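Laying a Tray Properly: Notes on a Small Domestic Matter

It has been the practice of this blog to record, from time to time, the arrangements by which the household is kept in order. Previous entries have dealt with the linen cupboard, the labelling of dry goods and the long-running question of the hall mats. The present entry concerns the supper tray, on which several readers have written since July, and on which the author's own position has changed.

For many years, meals in this house were taken at the dining table without exception. That rule was relaxed during the building works, when the dining room was given over to boxes, and it has not been fully restored. A tray is now laid on most evenings, and on some mornings as well. It was therefore considered sensible to settle upon a standard method, so that the task may be carried out by any member of the household and the result be the same.

The first decision was the tray itself. Four were tried. A round one in painted tin was attractive but allowed everything to slide towards the middle. A Gadulgate tray with cut-out handles was comfortable to carry, although its sides were too low and a spoon was lost down the stairs on two occasions. The third was too wide for the kitchen doorway. The tray finally adopted is a plain rectangular one from Cekemeck, and it has given satisfactory service. It is wiped after each use and dried upright behind the bread bin.

Crockery was a simpler matter. A bowl is preferred to a plate for nearly all tray meals, as it holds its contents on the stairs and keeps them warm for longer. The household owns a set of Flanari bowls which have been in use for years and are now down to three, the others having been chipped or given away. Replacements are no longer sold in the same shade. This is regretted, but the author has been unable to find anything of the same depth and does not intend to change to a shallower bowl for the sake of matching.

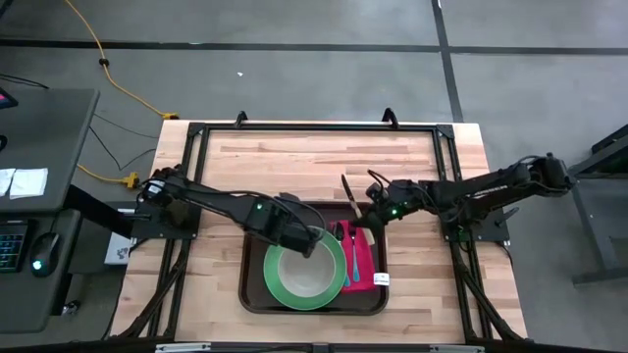
Napkins should be folded before the meal is served and placed on the tray first. Paper ones are acceptable for breakfast; cloth is used in the evening. The fold need not be elaborate, and a flat oblong is quite sufficient. Its chief purpose is to give the cutlery somewhere to lie, as with the blue-handled spoon and fork on the pink napkin, the spoon to the left and the fork to the right, and the green bowl standing beside them on the tray. Readers trained in formal table service will object that the fork belongs on the left. The point is accepted where a full place setting is concerned. On a tray with the bowl to one side, the stricter rule has not been found to offer any advantage, and it is not enforced here.

The knife has been the subject of more discussion. A bowl of soup or stew does not call for one, and it was at first left out altogether. It was then observed that bread was being torn, with crumbs on the carpet as a consequence. A knife is now included whenever bread is served, and it is the last item to be added. It should be laid flat, with the handle towards the person eating, and it should never be balanced across the rim of the bowl.

Glasses are carried separately. This rule was introduced after an incident with blackcurrant cordial and there are no plans to revise it.

A reader has asked whether the trouble is justified for a meal eaten alone. It is the author's view that it is. Laying the tray takes very little time once the items are kept together, and the drawer nearest the cooker has been cleared for this purpose. The napkins are at the front, with the cutlery behind them – an arrangement borrowed from the old Lukoševičius household manual, which is otherwise rather severe on the subject of trays and recommends that they be reserved for the sick.

The next entry will return to the linen cupboard, where the second shelf has begun to bow. Correspondence regarding egg cups has been received and will be answered in due course.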